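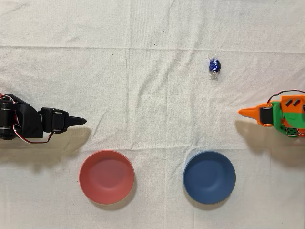
Table 2, two-arm demo, at inspection. Black arm left, orange and green arm right.

Zidico Open Day: Pre-Opening Safety Checklist
Area: Demonstration Hall, Table 2 (two-arm sorting)
Date: 14 October 2026
Inspected by: Fatima Swanepoel
Operator on duty: Josué Barros
Doors open to visitors after sign-off only.

Marks used: OK, FIX (must be done before doors), NOTE (can run, see comment)

1. Table and surface

1.1 Table stable, no rocking when leaned on: OK
1.2 Cloth clamped on all sides: OK
1.3 Cloth flat in the working area: NOTE
Comment: Creased, with one long fold running across above the middle. Bowls sit level. Josué does not want it ironed on the table with the arms in place. Agreed. Swap for the spare at lunch if there is time.
1.4 Surface clean: NOTE
Comment: A few small dark specks near the fold. Wipe with a dry cloth, arms off.
1.5 Only demo items on the cloth: OK
Comment: Red bowl, blue bowl, one wrapped candy in blue foil. Keep spare candy in the drawer. Last June children reached over for it.

2. Arms

2.1 Base clamps tight, both arms: OK
2.2 Joint screws checked with driver: OK
2.3 Grippers empty at start: OK
2.4 Gripper tips checked for cracks: OK
Comment: Both tips are pointed and face each other across the table at close to the same height. Keep visitors' faces back from the table edge even when the power is off.
2.5 Full slow-speed cycle with no contact between arms: OK
Comment: Ran 6 cycles at the slow setting. No contact.
2.6 Speed limit locked: OK

3. Cables

3.1 Connectors seated: OK
3.2 No cable can reach the bowls or the gripper: FIX
Comment: Red and white wire hangs in a loop under the black arm. Tie it back to the arm, leaving enough slack for the wrist. Done by Josué, cycle repeated, now OK.
3.3 Cables over the arm clear of joints: NOTE
Comment: The red and black cable arches over the top of the orange and green arm. It stayed clear during the test. Look at it again after each hour of running.
3.4 Power strip off the floor and out of the walkway: OK

4. Visitors

4.1 Barrier set 400 mm from table edge: FIX
Comment: Right side was too close. Moved and measured again. OK.
4.2 Floor tape visible from the entrance: OK
4.3 Stop button within reach of the operator, tested: OK
Comment: Tested twice, once during a move. Both arms stopped.
4.4 Second person named to cover breaks: OK
Comment: Hidayah Wijaya. She has done the stop button drill. Rory Munro has not and should not cover this table.
4.5 Hall limit of 150 people posted at the door: OK
4.6 Candy sign ("Please do not eat the demo candy"): FIX
Comment: Sign was at Table 3. Returned.

5. Result

Table 2 may run at the slow setting with the operator present. Power off and tips parked apart whenever the table is left. Items 1.3, 1.4 and 3.3 stay open and go on the midday sheet.

Signed: F. Swanepoel
Received: J. Barros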